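Notice of Closure, Ratden Ferry Office
2024-12-21

The Ratden Ferry Office informs the residents of Druver that the crossing to Trosta will cease at the end of December. The office has operated the crossing under three charters. It regrets that the fourth was not granted.

Passengers holding return tickets are asked to return.
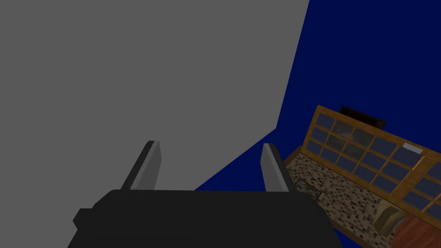

Persons who left Druver on the last boat have written to ask what they should expect to find at home. The office can report only what the night clerk entered in the log: a plain gray surface, without seam or marking, its edge running straight down until it met a deep navy blue. The clerk took the gray for the quay and the blue for the water - the office has accepted this reading.

Seven trunks remain unclaimed at the Ikeda landing. One of them has been heard to sing. The owner may collect it before six in the evening, on payment of the usual fee.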